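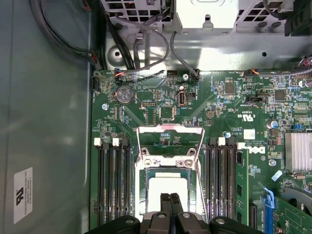

Inside a desktop tower, with the processor socket open.

Magazine > Working lives > Interviews

The repair shop that answers its own phone
July 2019
By the Working Lives desk

She asked me not to print her name, because her mother reads everything online and would only ring up to discuss it, so I shall call her the owner and leave it there. She has run a computer repair shop in Willuvik for long enough to have mended the same family's machines through three children and a divorce, and she made me two cups of tea before I had managed to get my coat off.

I had gone to talk about how a small shop keeps going on a high street where so much else has shut. "People expect me to say it's the skill," she said, "and of course you do need to know what you're doing, but most of it is picking up the phone. They've been on hold to somebody for forty minutes already by the time they try me, poor loves, and when a person says hello they very nearly cry."

She started out in the office of a furniture warehouse at Plellden, doing the invoices, and became the one who was fetched whenever a screen went blue. When the warehouse moved away she had 3000 pounds in redundancy money and, as she puts it, a kitchen table. The shop came the following March. The first year's takings, after rent, were 3961 pounds, a figure she can still recite without looking it up, and she lived on that and a great deal of soup.

"My sister thought I'd gone off my head. She'd come round with a casserole and put it down very loudly, if you know what I mean." 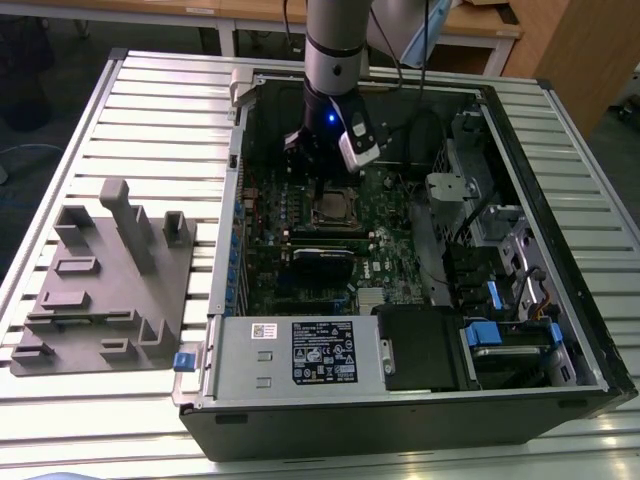
What she minds most is waste. She will happily spend an afternoon on a ten-year-old desktop if the customer is fond of it, and she is quite open about the fact that this makes no sense on paper. "A chap came in wanting a new one, he'd seen something for 1000 pounds and had the page printed out. His old one wanted more memory and a good hoover. I charged him for the memory and he's sent me half his bowls club since — so you tell me which was the better bit of business."

I asked whether she ever turns work away. She does, though it clearly pains her. Phones are the main thing (her eyes aren't up to it any more) and she won't touch anything that has been in a bath. She sends those across to Bakilana, where there is a shop that likes that sort of job, and they send her their printers, which she describes as a terrible bargain that she walked into with her eyes open.

The conversation wandered, as it tends to with her, on to photographs. A good part of her week goes on getting pictures off old drives, and she has views about backing up that she will share with anyone who stands still. "Two copies, and one of them in a different house. I say it to everybody. I had a lady with about 400 pictures of her late husband, all on the one disk, and I was more nervous over that than I've ever been over anything. I got them off, but I didn't eat my lunch."

She doesn't think she will expand. There was talk of a second place at Ellerel a while back, and she went as far as measuring up the window for a sign, but the parking was hopeless and she found she didn't like the idea of somebody else answering the phone. Her nephew helps in the holidays. He is faster than she is and much worse at talking to people, she says, though he's coming along, and last summer he was heard to ask a customer how her hip was.

It rang four times while I was there. Each time she held up one finger to me, said the name of the shop, and listened right to the end before she said anything else. The last one was a wrong number, a man after the dentist, and she looked it up for him.

More from Working lives
A morning with the Plellden bus drivers
Forty years of cutting hair in Bakilana
The Ellerel allotment that feeds a street
What a piano tuner hears
Letters: your first jobs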